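Chapter 4
Counting an Outbreak

What this chapter covers
How cases of an infectious illness are defined, found and counted; why two honest counts of the same outbreak can differ; and how a daily figure should be read. The arithmetic of rates is left to Chapter 5.

4.1 A stomach illness at Gilside

One September, a doctor in the town of Gilside saw more patients than usual with vomiting and diarrhoea. She reported this to the district health office, where Vicente Ojeda was on duty. By the end of the first week the office had 39 reports. A month later the total stood at 1,038.

Neither number tells us how many people in Gilside were ill. Most people with a mild stomach upset stay at home and get better within a day or two. They see no doctor, give no sample and appear in no table. The reported total is the part of the outbreak that reached the health office, and the size of the missing part has to be estimated by other means.
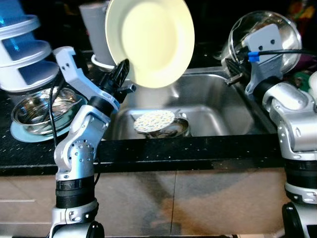 Figure 4.1 A plate and a clear glass bowl held over a kitchen sink.

Ojeda's first task was to write a case definition. This is a short statement of who is to be counted, and it normally gives the symptoms, the place and the period. His first version read: any resident of Gilside with vomiting, or with three or more loose stools in a day, since the start of the month. It was deliberately wide. A wide definition catches most of the true cases but also lets in people who are ill for some other reason. A narrow one, such as a positive laboratory test, does the reverse.
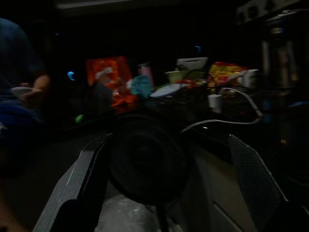 Case definitions often change while an outbreak is going on, and the change must be recorded along with the figures. In the third week the Gilside office began to list confirmed cases separately from probable ones. Anyone comparing the second week with the fourth without knowing this would see a sharp fall that did not happen. The two columns should be kept apart in every table. A reader who sees only the total is in much the same position as someone looking at Figure 4.2, where a dark, round object with faint ridges can be made out but not named with any confidence. More detail is needed before a firm statement can be made.

Dates cause similar trouble. A case has a date when symptoms began, a date when the doctor was seen and a date when the report arrived – and these may be a week apart. A daily total is usually based on the last of them.
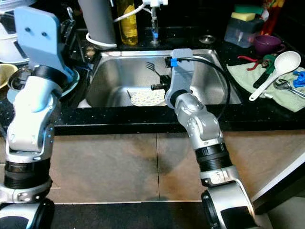
4.2 Finding the cases that were not reported

To learn more, the office asked Evaristo Martinelli to carry out a household survey. He chose roughly 200 homes from the town's address list and asked each one the same questions. Had anyone been ill, when did it start, and did that person see a doctor? The answers to the last question
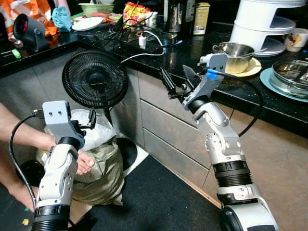

gave him the share of ill people who had sought care, and from that share he could work back to an estimate for the whole town. The estimate came with a wide margin, as the survey was small and some homes did not reply.

Key terms: case definition, confirmed case, probable case, date of onset, under-reporting.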